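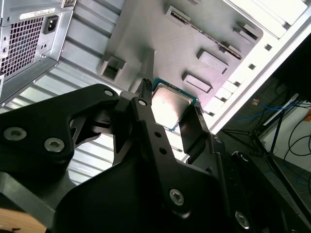 Re: [tombs-l] Urenetti chamber, second season results
From: Mahsa Nikzad
October, 11:40 pm
Print this message | E-mail this message | 6 replies

Quick one before I lose the connection again, sorry for typos.

Ruter wrote:

> I have now read the Gerent summary twice and still can't see why
> everyone is so gloomy about it. The anomaly behind the north wall
> is on both survey lines. It has straight sides. It is at the same
> level as the floor of the antechamber. If that isn't a blocked room
> then what is it? Tehrani drew a doorway there in his notebook and he
> was standing in the place when the plaster was still on the wall. I
> think we owe the man a small drill hole at least. Has anybody on
> this list seen the raw profiles or only the pretty version?
>
> Also does anyone know if the notebook is going to be scanned. I was
> told yes, years ago.

Yes to the raw profiles. I've had them open all week. Taking your points in no order.

The straight sides. They're straight on the gridded plot, and the gridding did a lot of that. Lines were run 22 cm apart on the wall and the software fills in between. Look at the single traces and the left side wanders all over. The right side is sharper, I'll give you that, but it follows the bedding crack you can see with your own eyes in the antechamber ceiling. Same angle, same dip. Anyone who's been in there will remember the crack, it's the one with the old cement smeared in it.

"Both survey lines" - the two lines share an antenna and share an operator and were done the same afternoon. So, one and a half lines. The rerun this season used the lower frequency and the thing gets fainter and moves back into the rock. A void with air in it ought to stay put. Wet clay in a fissure wouldn't have to.

Floor level. OK, that one bothered me as well. But the zero for the depths was taken off the modern walkway and the walkway is 14 cm above the cut floor at that end. Gerent fixed it in the tables and forgot to fix it in the figure. I wrote to them, they agreed, new figure coming. Once you shift it the bottom of the anomaly doesn't line up with anything.

Now Tehrani. I've read the page. It is a doorway, sure, a nice little drawing with a lintel. But it's on the page for the SOUTH wall, and the leaf was bound in backwards when the notebook was repaired. The stitching holes show it. Page before has the niche, page after has the steps, and if you flip the leaf everything sits right with the plan. So he drew the door we all walk in by. I'm fairly sure of this, not 100%. If somebody has the old photostat, made before the rebinding, please please check which way round it goes, I only have my notes from the reading room and they are a mess.

Drill hole: no. I know it's small. It goes through the only painted plaster left on that side, 4 patches, the biggest one no wider than my hand. That plaster is over 2,000 years old and it's already hollow behind when you tap next to it. Conservation people said no last season and would say no again, and I'd be with them. If there was still a decent signal after the rerun I'd be arguing about it. There isn't.

What I would like is gravity readings along the slope above, outside, nothing touched. Cheap-ish. Nobody has put in for it that I know of. The permit for surface work runs to the end of spring and the track is awful after rain so it wants to be soon.

Scanning the notebook - was told yes too. The money went on the roof of the store instead, and fair enough I guess, the roof was bad. Half of the pages exist as phone photos made by whoever was in that week. I have the antechamber section and can send it off list, big files though. Don't repost them, the library hasn't said we can.

One more thing, the newspaper piece with "secret queen's room" in the headline. Not from us. There is no queen in any of the inscriptions at Urenetti, there's hardly an inscription full stop. Someone wrote it up from the abstract. Gerent have asked for a correction and got a two line reply.

Profiles are in the shared folder, subfolder is called north_wall_old, ignore the name, its the new ones. Read the traces first and the plots after. Back at the weekend if the power holds.

Mahsa

Print | E-mail | Share (3) | Comments (0)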